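Mawar Krishnan and Ridwan Ngau, Brenau Student Robotics Project
Sat 7 June

3.2 Task and setup

The tidying task was chosen by the students in the second half of the course. Soft toys are placed on a bed next to a plastic basket, and the arm has to put them inside one at a time. Each of the 14 students ran the task in teams, with one person at the controls and another keeping notes.

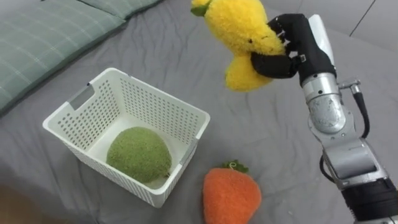 Figure 4. Placing plush toys in a white basket on a gray bedsheet.

A run ended when every toy was in the basket or when the operator called a stop. Teams could move the basket between runs but not during one. Notes were copied into the shared log the same day.

Last updated: July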